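Home | News | Kitchen | Notices | Archive

November
By Farzana Memon
2 min read

KITCHEN NEWS: BOTTLES, DRAWERS, AND THE BIG SHELF SHUFFLE

Quick one this month, deadline was Monday and I missed it.

So the kitchen at Usmani House is getting its proper sort-out before the holiday cooking starts. Every drawer open, every bottle out, wiped, put back where a person could find it. Ye-seo Heo drew up the plan (on the back of a Plirketti delivery slip, naturally) and I'm just the one typing it up.

First rule, clear the white counter by the window. Nothing lives there anymore. Bottles pass through on the way to somewhere else. Screw caps on tight before you move anything, please, teh counter is glossy and shows every drip.

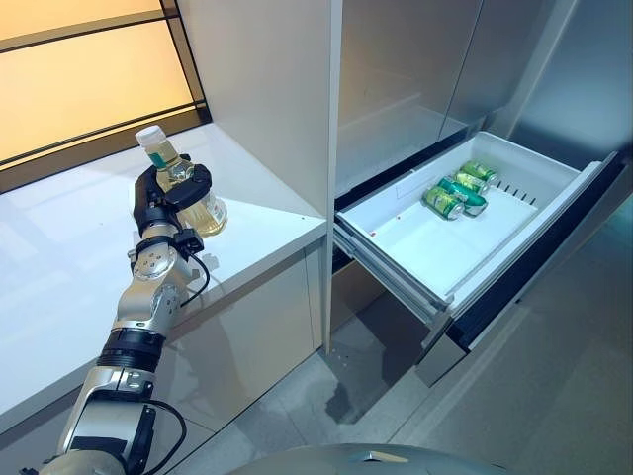
The freezer drawer

Pull-out drawer under the steel doors. Gets swept through once a month from now on. Anything with no name and no date goes. Sorry. Bags lie flat, tubs at the back, ice on the left. If it sticks, push it in and try again, don't yank. And close it after you, all the way, we lost 8 tubs of Ye-seo's broth in the summer and she has not forgotten.

Name labels are in the Gistument tin by the door. Pen too, unless it's walked off again.

Bottles next. Tall ones stand upright in the low cabinet, nearest the stove. Short ones up top. Don't park anything on the window sill, it's narrow and things fall. Open bottles go in front of new ones so we use them up first, and if you finish one, write it on the list! Last year's order came to almost 700 dollars and half of that was doubles.

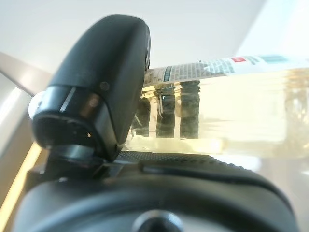

STILL TO DO

Spice shelf. Baking trays. The cabinet with the lids, which I am not doing alone.

We're starting at 2 and going until it's done or we give up. Bring a cloth and a box if you have one, Drornow crates are fine, they stack. Tea and something sweet after. There are 55 jars that need matching lids so if you like that kind of thing, come find me.

Spare shelf liner is avaliable from Ye-seo, just ask.

F.M.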